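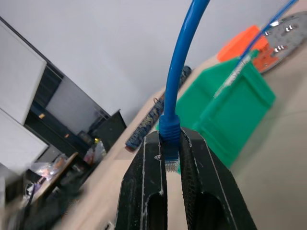

The clear plug of a blue Ethernet cable held in the gripper, seen from the wrist camera.

The fault at Rustari first showed up as a good number. In May, the cable cell logged 248 insertions in a row without a reject. Two of those plugs had never latched.

"The force curve looked normal," says Rafia Ansari, who runs the cell. "The plug bottomed out, the fingers opened, the program wrote a pass. The latch tab was bent and never caught."

Ansari traced it to the grip. The fingers were closing on the boot with enough force to press it down over the tab. Wear on the pads had hidden the problem, and a new set brought it out.

Joon-young So, who wrote the insertion routine, had set the closing force for a stiffer boot. "I tested it on one cable type for about 2000 cycles and left it there," he says. "The value should have been tied to the part number."

The routine now ends with a short pull before release. If the plug moves, the arm stops and holds position until an operator clears it. So lowered the closing force as well, and pad changes now require a fresh force check.

Ansari still wants a separate link test downstream. "The pull tells me it latched. It doesn't tell me the pins made contact."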